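Open day at Perkon, Dunstan
Dec 6, 2025

I had been meaning to get over to Dunstan ever since the October open day was moved, and I'm so glad I finally went (even with the parking!). Perkon shares the old Detodberg building with two other firms, and they keep the coffee coming. After a slow wander down the hall I ended up in a bright room with a big round white table, a leafy plant and a little spread of bolts and black rings.
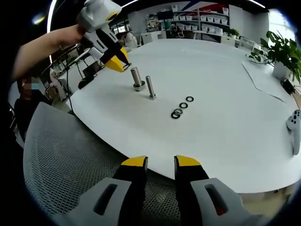
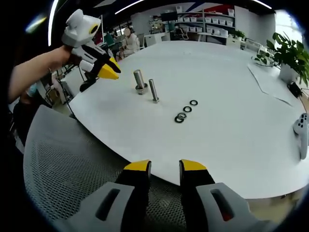

Bolts standing up on the round table, with the black rings beside them.

I have a soft spot for small hardware, I'll admit it, and my garage has 15 jars of the stuff to prove it. I meant to stay five minutes and it was closer to lunch when I moved on to the Tritent stand, where they were giving out tote bags and a very decent ginger cookie. The last tour leaves at 2, so get there early if you want the upstairs rooms too. I missed them, and I'll be back for those next time.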